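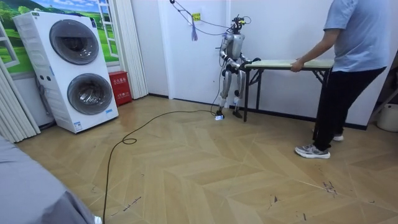 Re: [Plendham list] Moving a folding table without losing a finger
Reading time: 2 minutes

Hello all,

Picking up Climov's message from Sunday, which I'll leave in here so it makes sense to anyone on the digest:

> Does anyone have a sensible way of shifting a folding table when you're
> short of space? We've got one with a thin top and metal legs, and every
> time we move it one end goes up before the other and everything on it
> slides off. Last time it was a jar of buttons. Also it has started to
> mark the floor. My other half says drag it, I say absolutely not.
>
> Climov

You are right and your other half is wrong, sorry! Never drag. I've been carting tables in and out of small rooms since I took on the November swap afternoons (we put out 12 of the things last time, and they all had to go back up the stairs afterwards) and the floor is always what suffers. Wood especially. The little rubber feet drop off the legs, you don't notice, and then you've got bare metal going across the boards like a skate.

What I do now, for what it's worth:

1. Clear the top completely. Yes, the buttons too. I used to leave a tablecloth on and even that is a nuisance, it bunches up under your hands and you can't tell what you're holding.

2. Have a look at the floor before you lift, all of it, not only the bit you're standing on. Leads are the worst. Ours is a room where the washer and the dryer are stacked in the corner and there's always a cable lying across somewhere, and you can't see your feet once you've a table in front of you. If you can't unplug it, agree which side you're both going to step.

3. Take an end each, the short ends, facing one another. Hands well apart, nearly at the corners, with fingers underneath and thumbs over the top. One hand in the middle is hopeless, the whole thing tips.

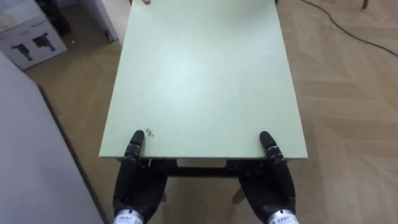
4. Feel for the rail under the edge before you take any weight. On ours there's a dark one along the end, below the top, and I'd sooner hold board and rail together than trust the board by itself. Mind you don't grab the folding catch by mistake – I did that with the old Taltulska table and one leg shut on my wrist.

5. Somebody says "up" and you both go up. Doesn't matter who. Then small steps, and the one walking backwards sets the pace.

6. Down the same way, far end and near end together. Give it a push with the flat of your hand to check the legs are locked and only then put anything back on it.

As for the marks you've already got, a pencil rubber will shift a surprising amount of black scuffing from a sealed floor. It works on painted or plastic table tops as well, but go gently. I paid 86 for our last table (second-hand, so I wasn't going to be precious) and took the shine off one corner with a scouring pad in the first week.

Felt pads under the feet are worth doing too, though they come off if the table gets folded a lot. Sirko swears by old tennis balls with a slit cut in them. They look daft but I can't fault them.

Let me know how you get on, and whether the buttons were ever all found.

Demyd Mykhailiuk

Comments (3)

Climov: Thank you! Printed out and stuck to the fridge, at a height where it can't be missed. Still finding buttons.

Sirko: They do NOT look daft. Use the bald ones, they slide on better.

plendham_jo: Can I add, take your rings off first. Pinched mine between the top and the rail once and it bent.

Recent on the list
Wanted: two stacking stools, any colour
Getting candle wax out of a tablecloth
Re: Re: Re: Whose is the blue ladder?
Swap afternoon, who can bring tables
Drying washing indoors without the damp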